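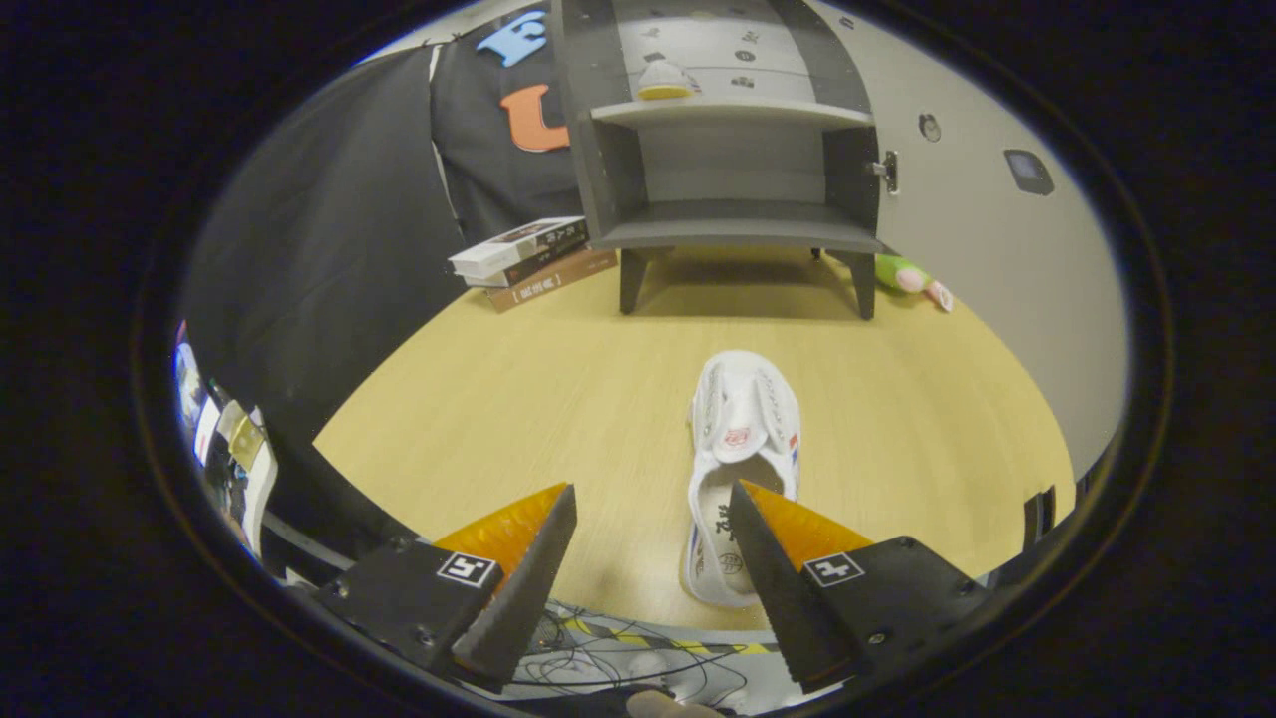
Section 3. Setting Up the Tradora Chant Reader for Daily Recitation

This section covers first use of the reader with the Sanskrit hymn library. Charge the unit fully before you start. If you bought the reader with the Golla speaker base, set up the base first (Section 2).

3.1 Choosing a script

1. Hold the side button until the main menu opens.
2. Select Text, then Script.
3. Choose Devanagari, Grantha, Telugu or Roman with accent marks.
4. Press OK. The reader reloads the library, and the screen stays blank while it does so.

Note: Grantha is available for the hymns and prayers only. Commentaries open in Devanagari if Grantha is selected.

3.2 Loading a hymn

1. From the main menu, select Library.
2. Scroll to the collection you want. The standard library holds 735 verses in 54 hymns.
3. Press OK once to see the verse list, or twice to begin at the first verse.
4. To start partway through, highlight the verse and hold OK until the number flashes.

Hymns recorded by Shazia Kiani are marked with a small K in the list. They are sung at a slower pace, and the speed control works differently for them (see 3.4).

3.3 Setting repeats

Each verse can be played up to 8 times before the reader moves on. The factory setting is three.

1. While a verse is playing, press Repeat.
2. Use the arrows to change the number.
3. Press Repeat again to save.

The setting applies to the whole hymn. For a gap after each verse so that you can say it back, turn on Pause for Student in the same menu. The gap is the same length as the verse.

Caution: Do not remove the memory card while a verse is playing. Your bookmarks may be lost.

3.4 Speed and pitch

Speed can be set to Slow, Normal or Full. Pitch moves up or down in half steps and does not affect speed. With recordings marked K, only Slow and Normal are available.

Vedic accents are shown as lines above and below the syllables. To hide them, select Text, Accents, Off. The recording does not change.

3.5 Updates

Library updates released after 14 September 2024 need reader software from Ekavon, version 8 or later. Check your version under Settings, About. If yours is older, follow the steps in Section 6 before copying any new files to the card.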